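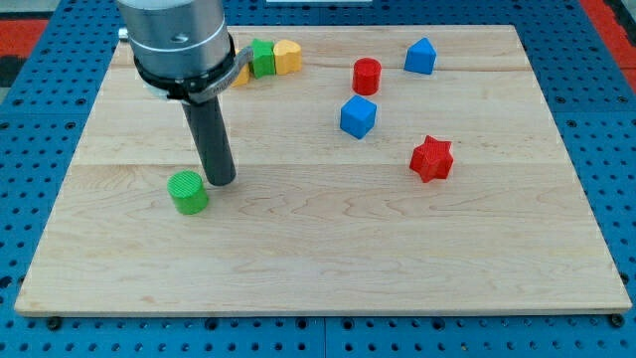
Board on the blue pegboard, tool tip just over the surface.

July, notebook 2, started 9.40am

Carrying on with the Steltitis fan accounts. Quick recap for Natália who missed the last go: Steltitis is the Pellotell comedy channel, two brothers in a kitchen, the height prank clip is the one that went everywhere. Question is still how a clip like that travels - who reposts it, what they write over it, and how soon the made up biography facts start turning up underneath.

Pulled 100 reposts of the prank clip with Odach. Took three tries. First run died at the login page, second gave me the same reposts over and over (my fault, left the page number fixed). Third one fine. File is in the shared folder as prank_july_v3, ignore v1 and v2, will delete.

Read every caption by hand. Slow. Sorting into:
- straight repost, no text or just laughing faces
- text about the clip
- text about the brothers themselves (age, height, money, who is dating who)
- selling something

48 are about the brothers themselves. Far more than I'd have guessed, had pencilled in a quarter. The clip hardly gets a mention in these, it's all "do you know how old he really is" and then a link or follow for part two. Part two mostly doesn't exist. Checked five, found one.

Ages given for the older brother: 19, 22, 24, 31. Their own page doesn't give an age at all. The 31 comes from one account and gets copied with the same spelling mistake ("offical age"), so easy to trace. Want to draw this one out as a tree. Paper first, then ask Matilde for the proper version.

Coding problem. What do I do with "he's so tall omg"? Is that about the clip or about him? The clip is a height prank so arguably both. Put them under clip for now and marked with a t in the last column. Matilde thinks they should go under brothers. We argued it over tea, no result. Need to settle before the second coder starts or the agreement score will be rubbish.

12.15 - Kocabaş rang back. They manage the channel. Friendly, didn't want to be recorded, so notes only. Will not confirm ages (fair enough). Said the brothers pick what goes up and the office only sees it afterwards. Did say the biggest jump in followers came after a breakfast TV slot and not from the reposts. Ask for the dates in writing. If true then the graph on the wall has the wrong arrow on it.

Also they asked if we'd send the list of accounts using the brothers' faces to sell phone cases. Said I'd check. Don't think we can, the consent form says accounts are not named outside the group. Natália please look at the wording, page 5.

After lunch: started on comments under the top repost. Odach only gives the first screenful unless you're logged in, and logged in it orders them by what it thinks I like. Useless for comparing. Try with a clean account tommorow, one each, same hour, and see if the lists match.

Half the replies on that one are people correcting each other about the age. Nice example near the top where somebody says they went to school with him and gets told they're wrong by a fan page. Copied into quotes file, name removed.

To do
- t column, decide with Matilde
- tree for the 31 rumour
- email Kocabaş re TV date
- clean accounts x 2
- delete v1, v2
- Natália: form wording

Stopped 4.50. Battery on the old laptop is going again, save often.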